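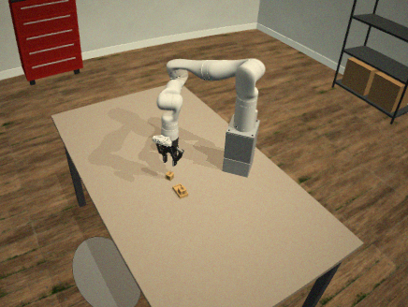
4 min read

Checking a pick-and-place plan in simulation before you run it
By Benedikt Grabner, 13 Nov 2018

This tutorial picks up where the scene setup guide ended. You should have Lerus installed, the arm and table loaded, and the cube and its target plate spawned on the tabletop. We will write a short pick, add a pre-grasp pose, and make the planner reject paths that come too close to the table.

You need the Gotden planner package and the Teltness viewer. If the viewer opens but the arm is missing, your robot description path is wrong. Fix that first, then come back.

Step 1. Set the planning frame

Everything below uses the base of the arm as the reference frame. In the scene file, set planning_frame to base_link. Many people leave it as world, and their grasp poses end up shifted by the height and position of the pedestal.

Print the cube pose once and read it:

print(scene.get_pose("cube", frame="base_link"))

The z value should be close to half the height of the cube if your base sits level with the tabletop. If the base is mounted higher or lower than the table, add the difference.

Step 2. Define the pre-grasp pose

The pre-grasp pose is a point straight above the cube with the gripper open and facing down. We use an offset of 100 mm, measured from the top face of the cube to the fingertips.

pre = cube_pose.copy()
pre.z += cube_height / 2 + 0.100
pre.orientation = DOWN
arm.plan_to(pre)

Make sure you know which point on the gripper your planner is moving. If it plans for the wrist flange, add the gripper length to the offset. Otherwise the planner will put the flange where you wanted the fingers.

The cube can be rotated, so copy its yaw into the gripper orientation. A cube looks the same every 90 degrees. Pick the yaw value that needs the least wrist rotation.

Step 3. Add collision objects

Add the table as a box and the pedestal as a second box. The shelf and the red drawer cabinet at the back of the room can stay out of the collision scene, as the planned motion stays over the tabletop.

Set the table padding to 4 mm. With more than that, the fingers cannot get low enough to hold a small cube and the planner returns no solution. Turn off collision checks between the cube and the fingertips only, and leave the checks on for the rest of the gripper.

Add the target plate as well. It has a raised block on it, so one flat box is a poor fit. Use two boxes, one for the base and one for the block.

Step 4. Plan the descent as a straight line

Do not use the free-space planner for the last part of the motion. Call the Cartesian version:

path, fraction = arm.plan_line(pre, grasp, step=0.002)

The step of 2 mm is fine for this distance. Check that fraction equals 1.0 before you run anything. A lower value means the line was only partly solved, and the arm would stop short of the cube.

Step 5. Run and log

Run the plan at low speed and log the joint positions. The default log buffer holds 300 samples, too short for the full motion. Raise it in the config or split the log at the pre-grasp pose.

Common problems

The arm takes a wide swing to reach the pre-grasp pose. The planner has picked the other elbow solution. Pass your current joint values as the seed, or add a joint limit on the shoulder.

The cube slides when the fingers close. Check the friction value on the fingertip pads. The Hollenstein gripper model ships with it set to zero.

The camera-based pose jumps between frames. Shadows from the arm can fall across the table near the cube and upset a color threshold. Read the pose before the arm moves in, or turn off shadows while you debug.

The place motion onto the plate is covered in the next part. Keep your scene file, as we will load it again without changes.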